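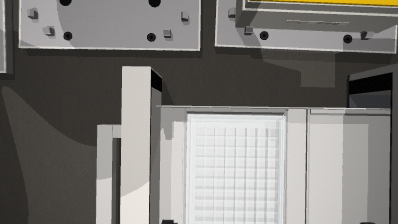 Render: Matubbar

Retport Support
Ticket: Nightly backup from Danel office stops before finishing
Opened: Sep 16, 2023
Opened by: Corina Tudose
Assigned to: Latrice Ferreira
Priority: Normal
Status: Closed

Original report (Corina Tudose)

The nightly backup job at the Danel office has failed on the last 3 runs. The job starts on schedule, copies files for a while, then ends with "destination not reachable." The point where it stops is different each time. The backup server answers ping when I check it in the morning, and I can open the share by hand from my own desk. Nothing was changed on the backup server that I know of. The job log is attached. Restores from older sets still work; I tested one spreadsheet.

Reply (Latrice Ferreira)

Log received. The error is written after a write times out, so the session was open and then lost. A wrong password or a full disk would give a different message. Please send the following:

Free space on the destination volume
Power settings for the network adapter on the file server
Whether the same job finishes if started by hand during the day
Any changes to the switch or router since the last good run

Leave the schedule on for now. A failed run does not damage the older sets.

Reply (Corina Tudose)

The destination volume is at 80 percent, with more than enough room for a nightly set. Power saving on the adapter is off. I started the job by hand after lunch and it finished with no errors. The router is an Eltero, same unit as before. The switch in the back closet was moved to a different shelf when the closet was painted, but all cables went back in the same ports as far as I can tell.

Reply (Latrice Ferreira)

A daytime run that finishes points to something that happens only at night. Next steps, in this order:

Set the job log to detailed.
Turn on the event log on the switch and set its clock. The log is not much use if the times do not match the server.
Look for any other scheduled task that overlaps the backup window, including on the router.

Do not replace cables yet. If a cable is swapped at the same time as the other changes we will not know which one mattered.

Update (Corina Tudose)

Done. The switch clock was set to a date in March, so I corrected it and pointed it at the same time source as the file server. Last night's run failed again. The switch shows port 2 going down and coming back up shortly before the backup error. Port 2 is the uplink to the router. The file server and the backup server are both plugged into the switch, so I would not expect the uplink to matter.

Update (Latrice Ferreira)

It can matter if the two servers are on different subnets. In that case the traffic goes up to the router and back even though both machines are on the same switch. Please send the IP address and mask for each.

Update (Corina Tudose)

They are on different subnets. The backup server was put on the management network when it was installed. I did not know that.

Also found: the Eltero has a scheduled restart turned on, set to run nightly. The restart falls inside the backup window. According to the change history it was turned on together with automatic firmware checks, and the restart box is ticked by default on that page.

Update (Latrice Ferreira)

Cause found, pending a test. The router restarts, the route between the subnets goes away, the write times out and the job gives up. The stopping point varies because the amount of changed data ahead of it varies from night to night.

Changes to make:

Turn off the scheduled restart on the router. Leave firmware checks on, but set to notify only.
In the job settings, raise the retry count to 2 and lengthen the wait between attempts so a short outage does not end the run.
Leave the addresses alone for now. Moving the backup server to the same subnet as the file server would be faster, but the firewall rules need to be reviewed first — open a separate ticket for that.

Update (Corina Tudose)

Changes made. The first run after the change finished. The job log is clean and the switch log shows no link events overnight. I restored a folder from the new set to a scratch location and compared it with the source; no differences. The second run finished as well.

Closing note (Latrice Ferreira)

Closed as resolved. Root cause: scheduled router restart inside the backup window, with source and destination on separate subnets. The switch move was unrelated. Please keep the detailed job log on until the next full backup has run, then set it back to normal — the detailed log grows quickly and is kept on the system drive. Reopen this ticket if the error comes back with the same text.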